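Notes for my talk, 20 May 2020
Working title: What goes into the bin

Slide 1. Say good morning, wait for the sound to be okay. Speak slowly.

Slide 2. Start with the bin itself. People in our field talk a lot about shelves and trucks and very little about bins. At Clanard we had 400 of them, all gray, all open on top. Ask the audience: who has cleaned one? Wait for hands.

Slide 3. Why open bins. A lid looks tidy, but it costs time at each pick. In March we took the lids off for a trial of 5 weeks, and they did not come back. Mention dust, because somebody will ask. We wipe the bins at the end of the shift.

Slide 4. Mixed or sorted? My opinion: sorted for small parts, mixed for soft goods. Tell the Irari story here – the 512 orders and the wrong gloves. Keep it short, last time I spent too long on it.

Slide 5. Height of the bin. The rim should be lower than the elbow of the person who works there. We changed 74 stations for this. Show the drawing, then the next slide quickly.

Slide 6.

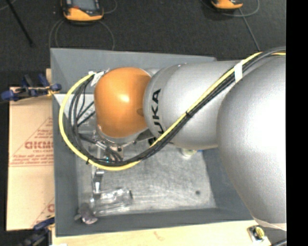 Depth is the other question. In a deep bin the last items stay in the corners, and they stay there for weeks. I prefer a shallow bin that is filled more often. Say that Gresavach does it the other way, and that I respect it.

Slide 7. Questions. Drink water first.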